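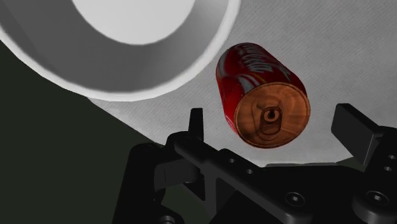
第2回 把持タスクの安全とデータの作法(配布メモ、7月版)

先週の続き。ISO 10218とISO/TS 15066の関係は前回やったので省略。今日は現場ルールの方。レポートに出すのは★のところ。

## 1. シミュレーションで先に確認すること ★

- 実機に送る前に必ずシミュで1回通す。例外なし
- 手首カメラ視点のレンダリングも保存。外からの視点だけだと指先と対象の隙間が見えない
- 缶、皿、ボウルなど曲面のもの → 接触モデルの設定を確認。摩擦係数をデフォルトのまま出す人が毎年いる
- 対象物が浮いて見えるコマがあったら、把持中なのか物理がおかしいのか、前後のコマと接触ログで判断。1枚では決めない
- 周りの物体との干渉も見る。対象だけ見て皿の縁に指をぶつけるパターン多い

シミュで通った=安全、ではないです。シミュは「明らかにダメなもの」を落とすためのもの。Ollura社内の手順書もこの書き方になってる(Bevanさんの講演スライド参照)。

## 2. 把持力と速度

演習室の上限:

| 項目 | 値 |
|---|---|
| 手先速度(人が柵内) | 200 mm/s |
| 把持力(缶・薄肉容器) | 18 N |
| 教示時の立会い | 2名 |

※これは演習室の値。規格の値ではない!試験で混同しないこと。

薄肉のアルミ缶は空と中身入りで全然ちがう。中身入りで決めた力を空缶にそのまま使わない。逆も危ない、滑って落ちる。パッドの摩耗も毎回確認すること。

速度の話、質問が多かったので補足。上限は手先の話で、肘が先に人に当たる姿勢もある。関節側の速度も見てくださいい。

## 3. 始業前点検(ハンドまわり)

1. 指とリンクのねじ、緩みなし
2. パッドの浮き・欠け
3. ケーブルの挟まれ
4. 非常停止、押して止まるところまで確認(ランプだけ見て終わりにしない)
5. 点検表に記名

ねじは手で触って確認、は不可。規定トルクで。トルクレンチは棚の下段、使ったら戻す。ハンドに触るときは動力を切ってから。

## 4. 記録の残し方 ★

- 失敗も消さない。成功だけ残したデータは評価に使えない
- シミュと実機は必ずフォルダを分け、ファイル名にも入れる
- 乱数シード、モデルの版、物体の質量を書く
- 途中で人が介入した試行には印

事例:Wenudisのデータ整理。全3,055試行のうち、シミュか実機か区別できないものが混ざっていて、Unnithanさんのチームが見直しに2か月近くかかった。最初から列を1本足しておけば済んだ話。

「成功」の定義も先に書く。持ち上がったら成功か、置くまでか。後から変えると比較でぎない。

## 5. リスクアセスメントの書式

Begović先生の様式を使う(古いAmbridge版は不可)。危険源 → 状況 → 想定される危害 → 低減策 → 残留リスクの順。低減策に「注意する」だけ書いたものは再提出。まず設計で減らす、次に保護装置、最後に表示と教育。この順番はISO 12100の3ステップメソッド。

## 課題

各班、自分たちの把持タスクで1枚。シミュの画像を最低1枚つけて、指と対象、指と周辺物それぞれの干渉について書く。提出先はChukwuさん(TA)。締切は掲示で。

次回は協働運転の接触、痛覚しきい値の話から。15066の附属書Aを読んでおくこと。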